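Print this article | E-mail this article
Filed under: Home & Work > Packing and Storage

The Bottom of the Bin

2000-06-29

Lotte Nijs has packed goods for mail order since she was 19, and she has opinions about bins. The deep ones hold more. They also hide more. A small item dropped into a deep bin slides to a corner and stays there until a customer calls to ask where it is.

At Zeltevthorpe, where she runs the packing floor, the catalog lists 897 items. Most are small household goods that have to be picked out of mixed bins and sent on to the benches. In March the floor shipped 2,117 parcels. Of those, 211 came back or drew a complaint, and the most common one was a missing piece.

Nijs spent part of the spring changing how bins are filled. Heavy things go in first, against the long side. Flat things stand on edge. Nothing goes in a corner unless it is tall enough to grab from above. The last rule is the hardest to keep, as goods shift every time a bin is moved.

The benches changed too. The old ones were too high for a deep bin, and people were bending over the rim with their arms straight down. The new tops are light wood, and the bins sit low among them.
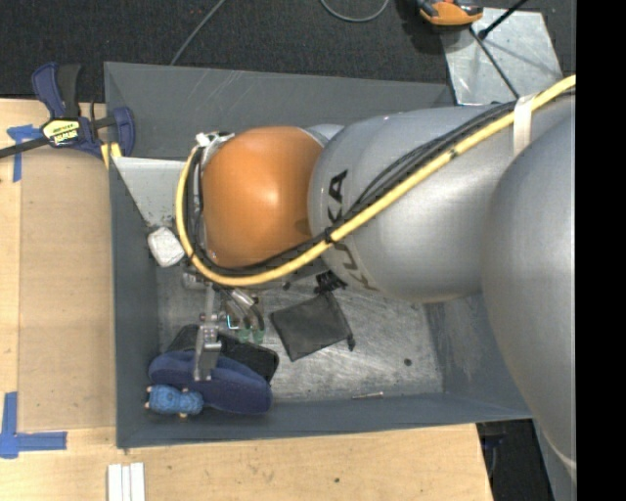

Crisanto Macapagal thinks the corners get too much blame. The trouble starts earlier, he says, when a bin is loaded by one person and emptied by another who has no idea what went in last. He would rather see fewer things in each bin and more trips between benches. Nijs has heard this before — she says the extra trips cost more time than the searching does.

They do agree on color. A gray bin is easy on the eyes through a long shift, but dark goods get lost in it. Anca Bogdan tried lining two bins with white paper for a week. The paper tore by the second day. She has since asked Pleltach, the supplier, for a price on bins with a pale floor.

For readers packing at home, Nijs keeps her advice short. Use a shallow box for small things. Empty it all the way before you fill it again. Run a hand along the bottom edges, even when the box looks empty.

Print this article | E-mail this article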